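How to measure a commercial unit before you lease it

Rent on shops and offices is often quoted per square metre, so the floor area on the listing decides what you pay. Listings are sometimes wrong. Checking one takes an hour with a laser measure, a notepad and a copy of the floor plan.

1. Ask which area is being quoted
Net lettable area usually leaves out stairwells, lift lobbies and shared toilets. Gross area may include them. Ask the agent to put the answer in an email.

2. Sketch the unit
Draw the outline and split it into rectangles. Mark columns, alcoves and any kitchenette or storeroom.

3. Take the measurements
Hold the laser flat against one finished wall and aim at the opposite one, clear of skirting boards. Measure each length twice. If the readings differ by more than a centimetre, take a third.

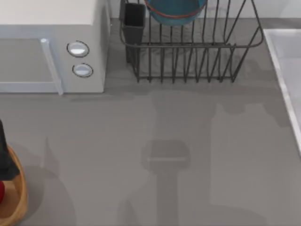 4. Add it up
Multiply length by width for each rectangle and total the results. A sample unit on Escobar Street was listed at 76 square metres. The plan gave the same figure, but a shared corridor had been counted in. Without it the tenant had 51.

5. Work out the difference
At $400 per square metre a year, those 25 square metres come to $10,000. At $300 it is still $7,500.

6. Raise it with the agent
Send your sketch and figures before you sign the heads of agreement. If the landlord disagrees, ask for a surveyor's certificate and settle who pays for it – this can be negotiated.

Keep the sketch with your lease papers. You will want it again at the rent review, and when you get quotes for flooring.

Stondholm Commercial Leasing Guides
Updated 26 November 2024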